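The snack tray has taken over my dining table again and I have decided to stop fighting it. For years I kept the snacks in a kitchen cabinet like a sensible person, and for years they went soft in there, forgotten behind the flour, until I threw them out every November and felt bad about it. Now they live in a tray, right out where people walk past, and they get eaten. Maybe a little too eaten!

I went to Norkine for dish soap and a light bulb and came home with neither. What I had was a whole bag of snacks (they had redone the import aisle, I'm only human) and a receipt for 1050 that I folded up very small. Bontu called while I was unpacking and I put her on speaker so she could judge my choices. She wanted to know if I got the spicy ones. I got the spicy ones — two kinds, and I can't read either label, so I go by the color of the bag and hope.

So that turned into a tray sort-out, which I do a couple of times a month with a cup of tea next to me. Everything comes out, anything past its date goes, crumbs get tipped into the sink, and then it all goes back in whatever order I feel like.

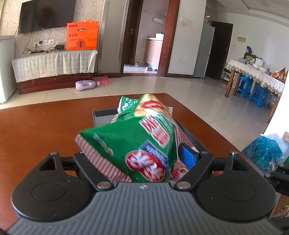 *Green bags and the rest of the gang, mid sort-out*

I used to have a system. Salty on the left, sweet on the right, gum and little candies in a cup in the corner. Then Abhishek came over for a movie and dug through it like a raccoon, and that was the end of the system. These days my only rule is that the big puffy bags go in last, so they don't bury the small stuff. I also stopped using clips, they kept springing off and ending up under the fridge. If a bag gets opened at my table, it gets finished at my table.

The tray itself is nothing special, just an open dark gray one, and I love it more than any of the pretty baskets I've tried. I had a woven one from Vidden that shed little bits into everything, and a glass bowl before that which Hiwot very kindly told me looked like a dentist's waiting room. She was right and I gave it to my aunt.

Anyway, I'm supposed to be bringing something to Tsion's on the night we all get together, and she says 30 people are coming, so half of this may be leaving the house soon. I'm keeping at least one green bag for myself. And I still need dish soap, so if I go back to Norkine tomorrow please somebody text me and tell me to stay out of that aisle.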